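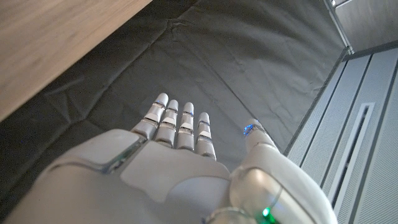
Fultell Hand Kit, right
Item 2323
Updated 20th July

A four-finger-and-thumb robotic hand you put together yourself, at the kitchen table or on a bench at your local shop. We've built a pile of these now and still get a kick out of the first time the fingers curl!

The shell is matte white plastic with a raised panel on the back. Finger links are rounded and slim, with see-through gray bands at the joints. There's a blue light at the thumb tip and a green one down by the base of the thumb. Green means power, blue means the hand is listening for commands (handy when you're three cables deep and can't remember what you plugged in).

In the box
Palm shell and back panel
Finger and thumb links, bagged by digit
Sanach driver board, flashed
38 screws, plus spares
Wrist plate, Iteck pattern
Printed build guide

You'll need
Small hex drivers, tweezers, a 12 V bench supply, and something soft to work on. A thick cloth or padded mat is great, as the joint pins love to roll.

Build notes
Fit the thumb last. Route its cable under the wrist plate before you close the shell, or you'll be opening it up again. Run the Kun setup tool with the palm facing down and the fingers clear of everything. Boards shipped before June need firmware 32 first, and it loads fine over USB.

Left hand sold separately, item 1897. Spare links are on the parts page.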